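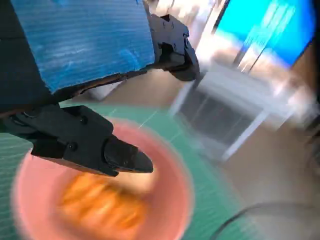
Lucian Moldovan objects that the wage books of the Plerkham mills tell us little about the outworkers, who were paid by the piece and seldom entered by name. We accept this for the years before the Varkard shed opened. After that date the books list 776 hands, and 14 of the weavers can be matched to letters in the Manalastas papers.

Figure 3. Gripper with two small screws in its side, below a blue ribbed panel.

The letters deal mostly with rent and short time. One weaver complains of being fined twice in April for the same piece of cloth. The overseer's reply has not survived, but the fines book records both deductions, and neither was repaid. Section 3 takes up the fines in more detail.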